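Gescombe Play Kitchen Bench
Equipment for chore and manipulation testing

Supplied by Skondstead
Stock status: made to order, dispatched in 3 weeks
Page last revised 26 January 2022

Can a machine clear up after a meal yet? In most kitchens the answer is still no. A robot arm can pick up one item in good light and put it in a box all day long. Ask it to tidy a hob, a worktop and a sink that sit side by side and it will often stall, usually at the point where one thing is leaning on another.

The Gescombe is a play kitchen sold to labs, colleges and small firms who want to work on that problem without giving up a real kitchen. It has a cooktop, a sink and a tap set along one white counter, with a tiled splashback behind. The layout is the same on every unit, so results from one site can be set against results from another.
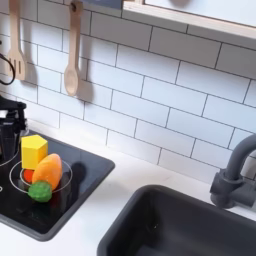
Toy food grouped on the burner ring, next to the sink.

Common tasks

Hob to sink. Food or blocks start on the cooktop and have to finish in the basin. This is the usual first task. The sink is deep and dark inside, and arms that do well on the flat often misjudge it.

Sorting a pile. Start with the pieces touching. Single items spaced well apart are close to a solved problem and won't tell you much.

Pot handling. A metal pot is harder than it looks. The sides are shiny, which upsets many depth cameras, and a two-handled pot can be lifted badly by one handle — most arms will try.

Reaching in. The arm has to get its gripper down into the sink and out again without striking the rim or the tap.

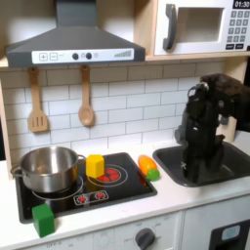
Salvador Pinheiro writes that his group ran the hob-to-sink task 400 times with a Serent arm and counted 243 clean finishes. He would call that useful for research and no use at all to a family wanting the washing-up done. Most of his failures came at the sink, and he asks that buyers record where each attempt went wrong as well as the total.

We agree with the last point. A printed log sheet now comes with each bench, with separate columns for the grasp, the move and the release.

What the bench won't tell you

Play food is light and keeps its shape. Real food is soft, greasy or wet, and plates break. A good score here doesn't mean an arm is ready for a café or a home. For shop-floor work such as loading trays or clearing a packing table, the results carry over rather better — the parts are hard and the positions are known.

Ordering

The bench is sold without an arm, cameras or software. It arrives flat and takes two people an afternoon to build. Fix it to the floor or a heavy base before use, as a full-size arm can push it out of line.

Spare pieces are sold separately. The Chuensuk mounting plate will be back in stock in April.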